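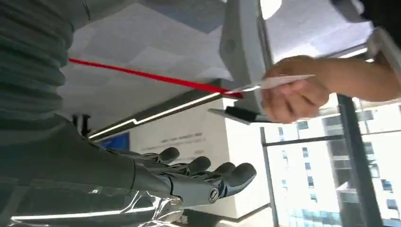 Prise de notes en cours magistral
Séance 4 : les fiches, et ce qu'on en fait ensuite

Bon, on reprend là où on s'était arrêtés, c'est-à-dire au moment où j'ai dit que recopier son cours au propre ne servait à rien et où la moitié de l'amphi m'a regardée de travers. Je maintiens ! Recopier, ça occupe les mains, ça rassure, on finit avec de belles pages et on n'a presque rien retenu. Ce que je vous propose aujourd'hui demande moins d'encre et un peu plus d'effort de tête.

Rappel de la séance 3 (pour ceux qui étaient absents) : une page de notes se partage en une colonne large, où l'on écrit pendant le cours, et une marge étroite, qu'on laisse vide jusqu'au soir. Le soir, on relit et on met dans la marge des questions. Des vraies, avec un point d'interrogation. « La césure » n'est pas une question. « À quoi sert la césure dans un alexandrin ? », oui.

De la marge à la fiche

Chaque question de la marge devient une fiche. Question au recto, réponse au verso, en une phrase si possible. Si la réponse vous prend tout le verso, c'est que vous avez deux questions, voire trois, coincées ensemble : séparez-les. Je prends mon exemple habituel, le cours sur Cervantes. Au recto, j'écris : « Pourquoi le narrateur du Quichotte prétend-il traduire un manuscrit arabe ? » Au verso : « Pour jouer avec l'autorité du récit et parodier les romans de chevalerie, qui invoquaient souvent de vieux manuscrits. » Voilà, c'est tout. Pas de biographie, pas de dates, ça ira sur d'autres fiches.

Écrivez gros, écrivez court, et avec vos mots à vous. Dulce Manríquez, qui assurait ce cours avant moi, faisait jeter toutes les fiches où elle reconnaissait ses propres phrases. J'étais dans son groupe, j'en ai jeté beaucoup (et j'ai boudé).

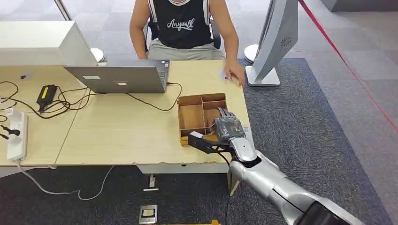

Pour le rythme, je vous conseille de réviser à intervalles croissants : le lendemain, trois jours après, puis une semaine, puis un mois. Une fiche réussie avance vers l'intervalle suivant, une fiche ratée retourne au début, même si vous « l'aviez presque ». Surtout si vous l'aviez presque ! Il suffit d'une boîte avec des intercalaires. Certains d'entre vous préfèrent une application, pourquoi pas, mais fabriquez vos fiches vous-mêmes, les paquets tout faits qui circulent dans la promo sont pleins de coquilles.

Côté quantité, restez raisonnables. Un semestre comme le nôtre tient en 200 fiches. J'ai vu passer un étudiant qui en avait 400 dès décembre, il passait ses soirées à les ranger et n'en révisait plus aucune.

Et à voix haute, s'il vous plaît. On lit le recto, on répond entièrement, et seulement après on retourne. Si vous retournez au bout de deux secondes en vous disant « ah oui, je savais », vous ne testez rien du tout, vous relisez.

À faire pour la prochaine fois

Reprendre vos notes de la séance 2 et remplir la marge.
En tirer 9 fiches, manuscrites.
Les échanger avec votre voisin et signaler celles dont la question n'est pas claire.
Lire le polycopié de Vija Mets sur l'oubli, première partie seulement (la seconde est plus technique, on la fera ensemble).
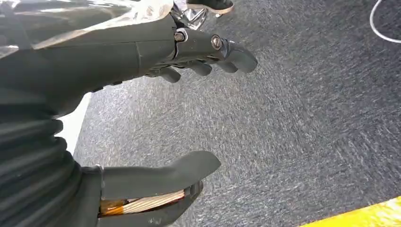 Peut-on mettre un schéma sur une fiche ?

Bien sûr, et c'est même conseillé pour tout ce qui est chronologie ou parenté entre personnages. Mettez le schéma incomplet au recto, avec un trou à remplir, et la version complète au verso. Évitez juste d'en faire un chef-d'œuvre en quatre couleurs, vous n'oseriez plus le refaire quand il faudra le corriger.

Pensez à apporter vos fiches et un élastique, on commencera directement par l'échange.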